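Foltside Parts Reuse Project: progress report to the Endell fund
Prepared by Raili Hyvönen, 2024-01-14

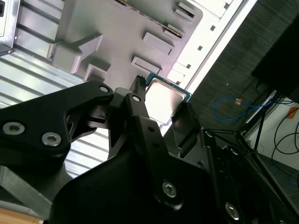
Ffion Vaughan asked after reading the draft of this report why we spend so much of the grant period on processors, when the schools are asking for complete computers. She would like to see the answer near the beginning, so I put it here.

The processor is the part which is most easily spoiled by bad storage. A case or a power cable can stay on a shelf for a year. A processor that was thrown in a box together with screws and brackets can get a damaged contact or a broken corner, and then the computer we wanted to build from it is delayed. In September we had several machines waiting for this reason. We decided to put the sorting and storing of processors in order first, and to continue with the complete computers after it.

1. What was agreed

The grant covers the sorting of donated computer parts, their storage in trays, and the preparation of computers for schools in the area. The agreed target for this period was 400 processors sorted, labeled and put in trays. For complete computers the target was 17.

2. What was done

On the day of writing we have 442 processors in the trays, so this target is reached. Of the complete computers 10 are finished and handed over, and seven remain. I explain the delay in section 4.

The work on the processors is always done in the same order. First the old paste is cleaned from the metal lid with alcohol and a soft cloth. The lid should be bright again, so that the marking can be read. Then the chip is held by its edges, turned, and the underside is looked at with the lamp. If everything is good, we write the type in the list and the chip goes to its tray. The chips with a fault go to a separate box with a note on it.

Elis Gittins wrote the first version of the list, and Melquiades Cuevas changed it in the autumn so that each line also shows the tray and the position. This was a good change. Before it, we knew that we had a certain processor but we had to open many trays to find it.

3. Trays and the work table

We bought the trays from Jatar, as it was written in the budget. They are stackable and the lids close well. The first delivery had the wrong inner size for the older, larger processors, and these chips could not lie flat. Jatar took the trays back without discussion, but we lost some weeks with letters and with waiting. The second delivery is correct.

The table was moved closer to the window, and we put an antistatic mat on it. The mat is connected to the ground point which the electrician made for us. I ask all who work at the table to wear the wrist strap, also when it is only for one chip. In the beginning this was often forgotten. Now the strap hangs on a hook at the front of the table and it is forgotten less.

We have made one rule about handling: the chip is touched only on the edges of the green board, never on the contact side. A second rule is that the tray stays on the table during filling. In the beginning people liked to hold the tray in one hand, and one tray fell. Four processors from it had to be written off.

4. Difficulties

The seven missing computers have two causes. The main one is memory. We received many processors and boards in donations but not enough memory modules of the right type. Meirion Gwilliam has written to the Zamudio office, where they are replacing their computers this winter, and they promised to send us the memory from the old ones. I do not have a date from them yet.

The other cause is the heat sinks. Several of the donated ones came without their clips. We tried to order only the clips, but the seller offers them in large packs for a price that I did not find reasonable. Melquiades is looking through the box of mixed metal parts, and he has already found clips for two machines.

I must also report that the heating in the room did not work well before the holidays. Cleaning and sorting continued, but on the coldest days we stopped early. The repair was paid by the owner of the building and does not touch the grant.

5. Money

The trays, the mat and the lamp cost what was planned. The line for cleaning material is a little over, as we used more alcohol than I calculated. The line for transport is under by a larger sum, and I would like to ask for your permission to move part of it to memory modules, in case the delivery from Zamudio is too small. The detailed table is sent separately with the receipts.

6. Next period

We will finish the seven computers and hand them over to the schools. The faulty processors will be looked at a second time, since some of them have only dirt between the contacts. Elis will also print the list and keep a copy at the table, for the days when the network is down.

Ffion asked if visitors from the fund can come and see the sorting. They are welcome, and I only ask for a message a few days before, so that the table is in use when they come.

Raili Hyvönen
Foltside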